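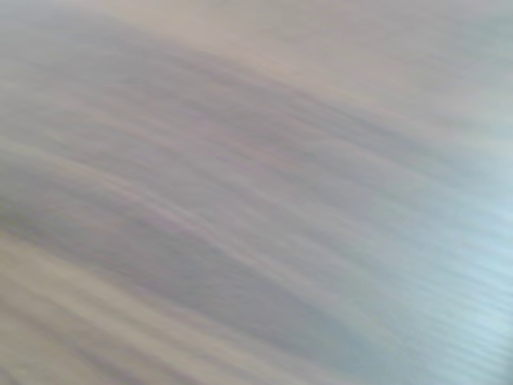
Ívar Brøndum wrote to me in May that I was wrong about per-seat pricing, and that small customers prefer it because they can predict the bill. He may be right about the small ones. I still think it is a bad way to sell payroll software.

Take Groltine. A company with 785 employees buys 200 seats, and within a year people are sharing logins to avoid buying more. The audit log then says one person approved 1582 timesheets, and it means nothing. Pokent has the same problem.

Skov went the other way two years ago and charges by payslip. The bill moves with headcount – finance departments grumble about that – but everyone who needs a login has one. I would take that trade.

Vendors keep seats because the sales team is paid on them. Change the commission plan first and the price list will follow.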